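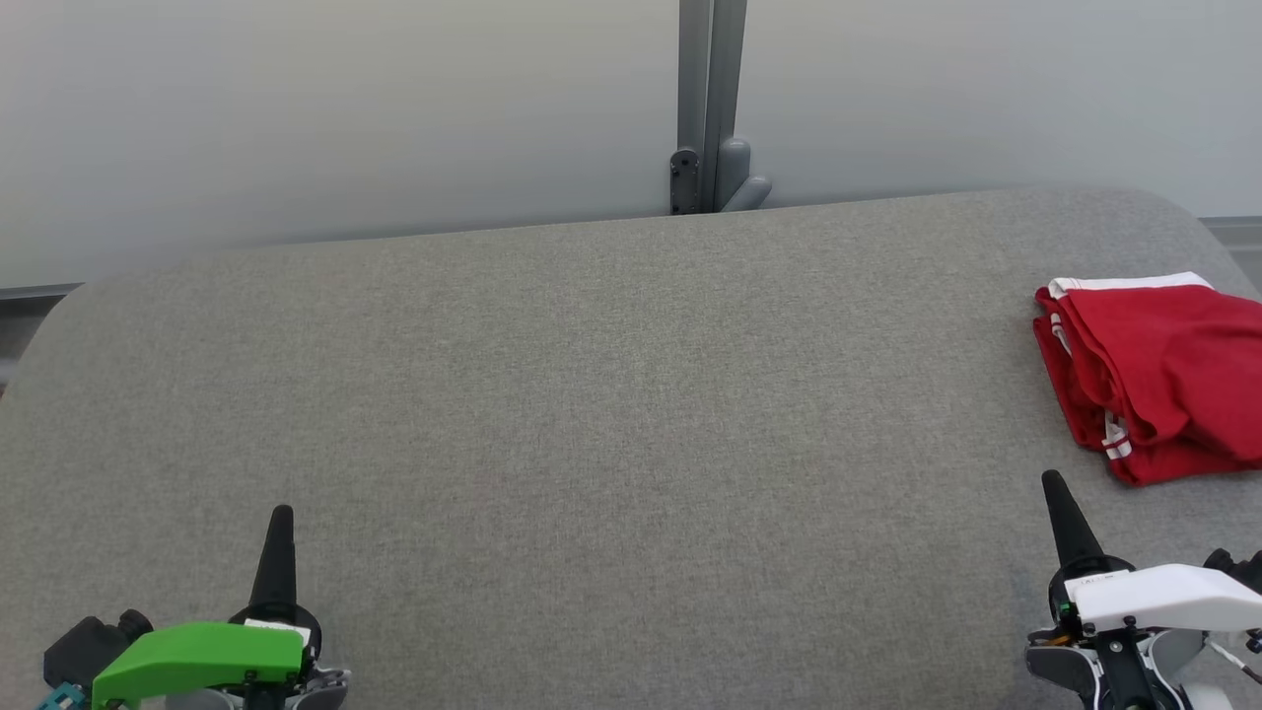
Student team takes on garment folding for robotics class final

24/04/2024

Students in the second-year manipulation class have chosen cloth handling as the subject of this year's final project. The team is working with a two-arm setup and a set of sports clothes, and is to present a complete folding sequence at the end of the term. The project is called Pirko and is run by the class under instructor Vratislav Kratochvíl.

Earlier classes worked with rigid parts: blocks, pegs and bearing housings supplied by the machine shop Carkari. Those projects could rely on a fixed model of each part. A shirt or a pair of shorts has no fixed shape, and the position of a hem or a collar has to be estimated again after every move. Kratochvíl said the change was made at the students' request.

"They had finished the peg exercise two weeks ahead of schedule in March and asked for something where the plan does not survive the first grasp," he said. "Cloth meets that requirement."

The arms are operated by hand during data recording. One student drives both grippers, a second student watches the wrist camera views and calls out missed grasps. The recordings are then used to train a control policy, which is tested on the same clothes without an operator. The class has logged 643 recordings to date. Of the planned total of 1040, the remainder is reserved for harder starting positions, including clothes that are bunched or partly turned inside out.

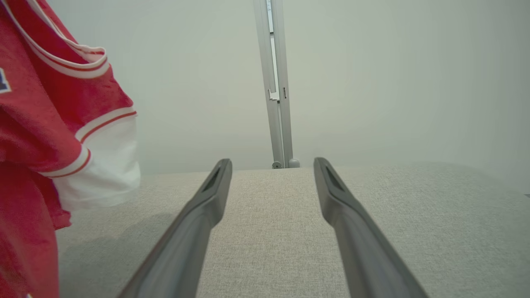
Grasp selection has taken up most of the lab time. The fingers are narrow and taper toward the tip, so they can get under a single layer of fabric, but they can also pick up two layers when one is wanted. The team therefore looks for features that the cameras can find reliably. Contrasting trim is one of these - the red jersey has white panels edged in red and white striping, and an edge of that kind is easier to locate than a fold in plain red material. The wrist cameras are useful for this at short range, although cloth held very close to the lens goes out of focus. The students compare the wrist view with the view from the head camera before a grasp is marked as good.

The work surface was also changed. Trials on a bare bench top failed because the fingertips had no room to press down at the edge of a garment. A padded surface gives slightly under the tip and lets the finger slide beneath the cloth. The students tested two fabric covers and kept the one with more friction, as it stops the garment from moving when only one side is pulled.

Khải Ung, who is responsible for the team's software, wrote the tool that sorts the recordings. Each one is divided into approach, grasp, lift, fold and release. A recording in which the grasp is lost is kept but labeled, so that the recovery can be used for training on its own. According to Ung, the labels take longer to produce than the recordings. The class is writing a script to propose the dividing points from gripper position and motor current, with a student confirming each one.
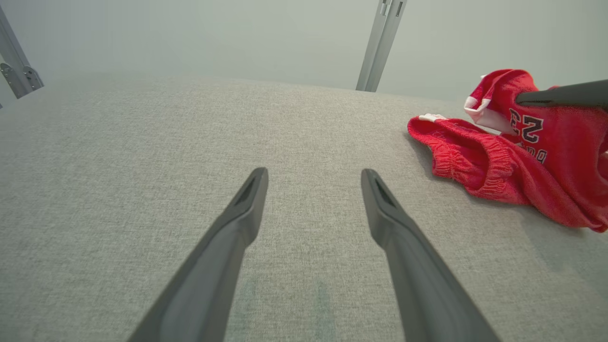

Paulík

The folding sequence itself is still being revised. In the current version, one gripper holds the garment in place while the other moves to a free position over the surface and then comes in for the next edge. The earlier version moved both arms at once. It was faster, but small timing errors left the garment twisted, and the operator had to start over. Shorts are scored separately from tops, with the waistband used as the reference line.

For the final, the team will be judged on three items: whether the garment is flat, whether the edges line up within the tolerance set by the instructor, and how long the sequence takes. Operator input is not allowed after the start signal. Each garment gets two attempts, and the better one counts.

The results will be entered in Vindside, the department's project archive, together with the recordings and the labeling tool. Next year's class will have access to both. Students who want to join the recording sessions before the final can sign up at the lab desk; completion of the arm safety course is required.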